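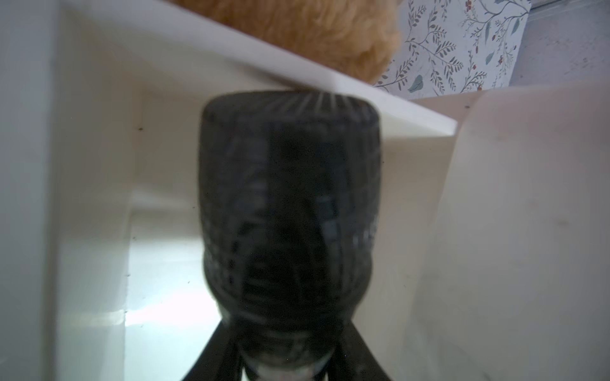 By Roxana Carhuamaca, Manipulation Group, Genevitz site
Filed under: Teleoperation, Data

The shelf task is now at 174 accepted demonstrations, up from 100 at the last newsletter. All of them were recorded by remote control, with the operator at the desk and the arm at the white shelving unit. Aníbal Inga and Kagiso Tshabalala did most of the driving. The target for the end of March is unchanged.

The task is short. The operator brings the gripper to a bottle standing in a compartment, closes on the lower part of the body, draws it out clear of the shelf board and sets it down on the side table. The reverse task, putting the bottle back, is recorded as a separate set and should not be mixed with this one when you pull the data.

Dark bottles have been the slowest. At grasp distance the wrist view gives the operator a black shape between two black fingers, all of it out of focus, and the edge of the bottle is hard to judge against the fingertips. What remains usable is the white of the compartment on either side. Aníbal now centres on the two strips of white before closing and ignores the bottle outline altogether. His rejected runs have dropped since he started doing this, and Kagiso has adopted the same habit.

The second difficulty is headroom. With the ribbed top so close under the board, any lift before the pull is likely to end in contact. Operators are asked to pull straight out first and lift only when the top is past the front edge. Runs with a lift inside the compartment will be rejected at review even when the bottle comes out cleanly. We had a fair number of these in the first batch, and a policy trained on them copied the lift.

The soft toy and the printed pattern with the red berries are part of the set and stay in view. Please do not tidy the shelf between sessions. If something has to be moved, note it in the session log under "background" and start a new session number. Giuliana Sotelo found two sessions where the background changed halfway through with no entry, and both have been held back from training.

On hand guiding: we tried it for the same task with the arm in free-drive. It is faster to learn, and new operators produced acceptable paths on the first afternoon. The problem is that the guiding hand and sleeve turn up in the wrist view on the approach, so those runs are kept for path comparison only. Arnulfo Betancur has the files if anyone wants them.

Changes from this month:

The gripper closing speed is capped for all operators. The old setting is no longer available from the desk.

Each session starts with 10 seconds of the arm at rest, so that the streams can be lined up afterwards.

Pauses of more than about 10 seconds during a run should be marked. They are trimmed at review.

The Illitz desk will begin recording the same task once its second controller is fitted. Until then, bookings for the Genevitz desk go through Giuliana, and Friday mornings are kept free for calibration.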